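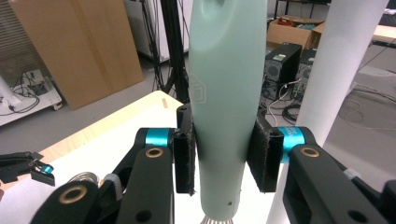 Menddale Pemer Toffee, Slab in Tin, 958 g

In stock. Dispatched from Nakberg Street on the next working day.

The Pemer slab is butter toffee of the old, unhelpful kind. It comes as a single piece, scored on top in a grid that the toffee has no intention of following, and it has to be hit with something before you can eat it. We supply the hammer. We have been asked several times whether we would consider selling it ready broken, and we do, under another name and in a bag, further down the page. The bag sells perfectly well. We still think less of it.

The recipe is butter, sugar, golden syrup, cream and salt. It was last altered in the year we went from a pinch of salt to a weighed amount of salt, and we had letters about that. One of them was four pages long and came back to the subject of margarine twice, although there has never been any margarine. 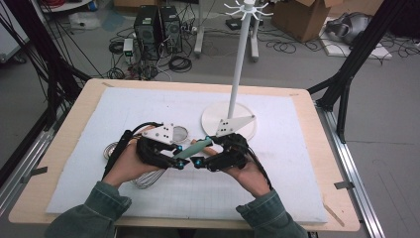

Reading time: 3 minutes

How hard is it?

Hard. If you have a crown you are fond of, suck it. A piece the size of a postage stamp lasts through most of the evening news and a good part of the weather. Left near a radiator the slab goes soft and bends, and customers have told us they prefer it that way, but then it welds itself to the paper and you will be eating some paper.

Keep the lid on. Toffee takes up damp from the air and goes sticky, then grainy, then it is fudge, and we charge less for fudge.

What's in the tin

One slab, wrapped in waxed paper
One toffee hammer, steel head, small
A leaflet showing how to use the hammer, which most people manage to work out alone

The tin is plain with a pressed lid. It used to have a coaching inn on it. We dropped the coaching inn when the printer's price went up, and anyone who wants one can find them at car boot sales for more than we ever charged for the toffee.

Also in the range

Pemer Broken, 85 g bag. The same toffee, hit by us.
Pemer Dark, 958 g slab. Black treacle in place of the syrup. Tastes slightly of bonfire, on purpose.
The Carrier. A cardboard box with a string handle that holds 3 tins and a fair amount of weight – please put a hand underneath.

Ingredients

Sugar, butter (milk) 33%, golden syrup, double cream (milk), salt. Made in a kitchen that also handles almonds and hazelnuts. Not suitable for small children, or for anybody in the middle of a phone call.

Delivery and returns

Slabs sometimes arrive in more than one piece. As this is what you were going to do to them anyway, we don't treat it as damage, but if the tin itself is dented, write to us and we'll send another tin. Hammers can be bought separately. We don't post the Dark slab in very hot weather.

Orders for Mother's Day close in the third week of March.

Page last updated January 27, 2022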